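4.2 Where the seasons go

Rocha reads the Girnden picture books as a calendar. The books resist — Caldeira gets 14 pages of winter and a single puddle of spring.

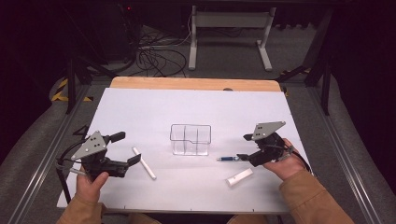 Figure 3

Young readers seem untroubled by this. They take each chapter as its own small room, much like the compartments of the clear plastic box in Figure 3, and feel no duty to visit them in order. Critics, who are paid to, find three plots and then argue over the puddle.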